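Print this article | E-mail this to a friend

In praise of the boring lunch

I have eaten the same lunch for most of my working life and I'm tired of being treated as if I need help. A cheese and tomato sandwich, an apple, a cup of tea. Sometimes the apple is a mandarin. People at work have watched me unwrap this thing for years and they still lean over and say, "Same again?" in the voice you'd use on someone whose dog has died.

My old boss, Normunds Paju, was the first person who ever took my side. He had rye bread and a boiled egg, every day, at ten past twelve, and he ate it standing up at the window overlooking the Wellancombe bus depot. I asked him once if he ever got bored. He looked at me and said, "Of the egg?" as though I'd asked whether he got bored of his feet. I've thought about that more than nearly anything else he told me, and he told me a lot, mostly about invoicing.

Somewhere along the line lunch turned into a test of character. It used to be the dull bit between the morning and the afternoon. Now there's a whole aisle of jars to help you "rotate your grains", and my niece has an app that tells her off if she has the same vegetable two days running. She showed me. It sends a little wilting carrot. I don't want to be judged by a carrot, and I'd have thought a girl who's doing second-year engineering has enough to think about without being chased around the kitchen by one.

I know the argument on the other side, and fair enough, you should eat a decent spread of things. I do! I have dinner. Dinner is where I go mad. My husband and I will happily drive out to Rilberg in July, in the pouring rain, for a bowl of noodles from a place with plastic chairs and a broken heater. What I object to is having to be adventurous at midday on top of it, when I've got half an hour and somebody's already booked the meeting room from one.

And the money, good grief. The cafe downstairs from us changed hands and now does a grain bowl with "seasonal elements" that costs more than I spend on a week of sandwiches. I bought it once. The seasonal elements were pumpkin, cold, and a single flower. Žydrūnas Petrauskas from accounts had the same one and picked his flower out and left it on the edge of the printer, where it stayed until it went brown and somebody wrote it a get well card.

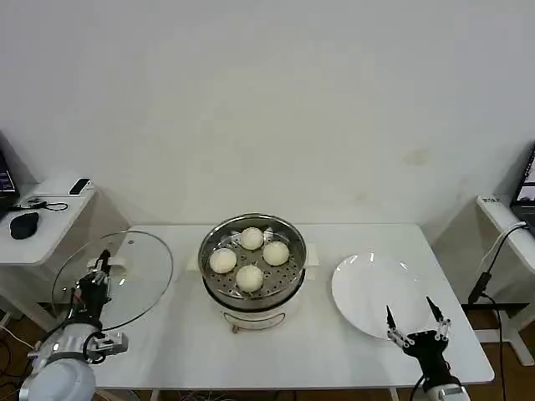 Repetition has a bad name it doesn't deserve, I reckon, and lunch is only the smallest part of it. I like knowing what's coming. I walk the same way to the station, I've read the same 600-page family saga every winter since my kids were small, and I'd no sooner swap my side of the bed than my blood group. There's a kind of rest in it that you don't get from a weekend away. Plain food does the same job for me, and you can find it in every cuisine going if you look past the showy stuff. Give me four round white buns sitting in a steamer, lid off, an empty plate next to the pot, and I'm as pleased as I'd be with any tasting menu. There's no drizzle on them and no flower. You could have that lunch tomorrow as well, and the day after, and I can't see who'd be the worse for it.

My friend Greco (surname, but we've all called her that since school) says I'm just lazy and I've dressed it up as philosophy. She may be right. She also has 8 kinds of vinegar, and last time I was at hers she couldn't find the salt - we ate very interesting, very underseasoned chicken and I had toast when I got home.

So to whoever keeps sticking those "Try Something New!" flyers on the fridge at work, I've seen them, thank you, and I've been using the backs for shopping lists. Bread, cheese, tomatoes, apples. The tomatoes have been floury lately, so I might go back to pickle until they pick up.

Print this article | E-mail this to a friend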